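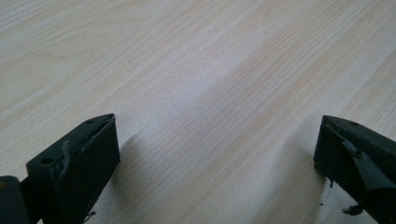

bronwynb: Does your church read Psalm 131 straight through or break it up with a sung refrain? Ours always sang it, and in September we switched to plain reading. I'm at a light wood table with the grain running off in long wavy streaks, trying to write to our pastor, and I miss the singing!

msayegh: Read it. It's so short, the refrain swallows it.

ntombi_p: Disagree, the refrain is how my kids learned it (all 2 of them, ha). 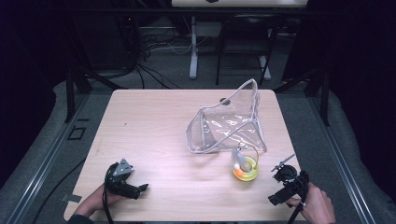 Clear bag, open on the table

bronwynb: Ntombi, same with mine. I'm sending the letter tonight.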